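Sternari: boarding house room inventories of Derketstead and Stirkow

Data card and README, release of 2019-01-15

What is in this package

Sternari is a table of household inventories from boarding houses in two towns, Derketstead and Stirkow. The owners of such houses had to keep a booklet in which every let room was written down with its furniture, its bedding and the state of both. The booklets were made between the two wars. When a lodger moved in, the owner and the lodger went through the room together and signed the page. When the lodger moved out, they did the same again on the opposite page.

The package contains 2654 rows from 21 booklets. The booklets come from 13 houses. One row is one written line of an inventory, so a room with a bed, a chair and a washstand usually gives three rows, and a room where the owner wrote everything in one line gives only one. We did not split such lines. There was a version in which we split them, and it made the table look more exact than the source is.

Files

sternari_lines.csv is the main table, 20 columns, UTF-8, separated by semicolons.
sternari_houses.csv has one row for each house, with town, street and number of floors.
terms.txt is the list of furniture words with their normal forms.
position_notes.txt describes the place codes used in the column "place".
changes.txt lists what is different from the February draft of last year.

The semicolon was chosen at the beginning, when the table was kept in a spreadsheet program with European settings. It stays as it is, also in future releases. Please tell your program about it when you open the file. Decimal numbers do not appear anywhere in the table.

The main columns

line_id: a number that never changes between releases. If a line is removed, its number is not given again.

booklet: short name of the booklet, beginning with D for Derketstead or S for Stirkow.

page and side: the page number as it was written by the owner, and "in" or "out" for the moving-in or the moving-out side. Two booklets from Stirkow have no page numbers. For these we counted from the first written page and put square brackets.

room: the name of the room as in the source. Some owners used numbers, others used words like "back small" or "over kitchen". The same room can change its name inside one booklet. We joined such names only when the owner made a note of it.

text_source: the line as written, with the original spelling and the original mistakes.

text_normal: the same line in modern spelling, abbreviations resolved.

item: the main object of the line, taken from terms.txt.

quantity: the number of objects as written. When the owner gave no number the field is empty. Empty does not mean one. Many owners wrote "chairs" and left it at that, and we cannot know how many stood there.

material: only filled when the source names a material.

condition: the words of the source, shortened. We did not make a scale from one to five, even if this was asked several times. "Fair" in one house can be what another owner calls "worn", and there is no way to compare them.

place: position of the object in the room, coded. See below and in position_notes.txt.

lodger_note: remarks that are clearly in a second handwriting. Most are short. "Leg was so before me" is one of the longer ones.

transcriber_note: our own remarks, in English.

The remaining columns are for checking and hold the state of the work, for example whether a line was read a second time.

Where the booklets came from

The Derketstead booklets were found together in the cellar of the former town office, in a wooden drawer that was labeled as dog licenses. They are in good condition, only the covers suffered. The Stirkow booklets came one after another from families, and this explains why the two towns are so unequal in the table. The big houses near the Derketstead station are well covered. In Stirkow we have mainly small houses, with few rooms and lodgers who stayed for a long time.

The originals are kept in the Selvanayagam Reading Room in Derketstead. They can be seen there on request. The scans are not part of this package, the files are too large and the permission of two families covers only the transcription.

How the text was transcribed

Every booklet was read once from the scan and a second time from the original paper. In most booklets the second reading changed little. In D4 and S2 it changed a lot, as the ink has gone through the paper and on the scan both sides are mixed. If you compare this release with the draft, most differences you find will be in these two.

Words that could not be read are marked with three points in round brackets. Words that we read but do not trust have a question mark directly behind them, without space. Crossed-out text is kept in the column text_source between two tilde signs, and is left out of text_normal.

Some abbreviations have two possible meanings. "Bl." can be blanket or blind. In a line with other bedding we resolved it as blanket, in a line with curtains as blind, and where it stands alone we left it as it is. The same was done with "st.", which can be stool or stand.

Names of lodgers were removed. In their place stands a letter that is valid only inside one booklet. Lodger B in D1 and lodger B in D3 have nothing to do with each other.

Known problems

The moving-out side is often missing. In some houses the owner filled it only if something was broken, so the out pages show more damage than there was in general. Please do not calculate how long a mattress lasted from this table. We tried it and the result was nonsense.

Bedding is written with much more care than furniture. Sheets and pillow cases could be carried away in a suitcase, a wardrobe not so easily. In consequence there are many lines on linen, and cheap small furniture is probably missing in a good part of the rooms.

The booklets S5 and S6 are from the same house and overlap for one winter. It seems the owner had lost S5, began a new booklet, and later found the old one again. Both versions are in the table. They do not agree on the number of towels.

In one Derketstead booklet a child has used empty pages for arithmetic. These pages were not transcribed. A few of the sums run into the margin of inventory pages and can have been taken for quantities by mistake. We removed those we saw.

The prices which appear in S1 are in text_source only. We do not know whether they are what was paid, or what the lodger would have to pay for a loss.

Suitable and less suitable uses

The table was used so far for a school exhibition on renting, for a glossary of local furniture words, and for a small study on how rooms were heated. For language questions it is good material, if you work with text_source and not with text_normal. For prices, for the health of lodgers or for the size of rooms it gives very little.

Please do not use the house addresses to look for living persons. Some of the houses are still inhabited, and the people there receive enough letters.

Corrections

Corrections are welcome and can be sent to the reading room by post or e-mail. Give the line_id and your reading. If you know a word from your own family or region, write also where it was used. We answer slowly, but each suggestion is checked against the paper, and accepted ones are listed in changes.txt.

License and citation

The transcription may be copied and changed for any purpose if the source is named. A sufficient form is: Sternari, boarding house room inventories of Derketstead and Stirkow, Selvanayagam Reading Room. If you publish numbers, please add the release, as the row count was different in the draft.

Place codes
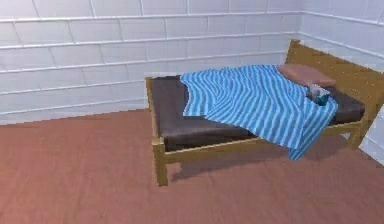
The column "place" has a value only if the owner wrote where an object stood, and for beds this was done more often than for anything else. Typical lines are "bed in corner", "bed to the wall" and "bed, head by window". The code has two parts, first the part of the room and then the direction of the foot end. A wooden bed like the one in the rendered room, standing in the corner with the headboard near the meeting of back wall and right wall and the open foot end toward the left and the middle, would get "corner, foot to middle". Left and right are never coded, as we do not know from which side the owner looked. The wall itself has no code either. Pale blocks in level courses, with the joints of each row offset from the next, would go into transcriber_note if an owner had described them, and the place code would stay the same. For older lines with only the word "corner", the second part of the code is left empty, and the empty part should be read as unknown.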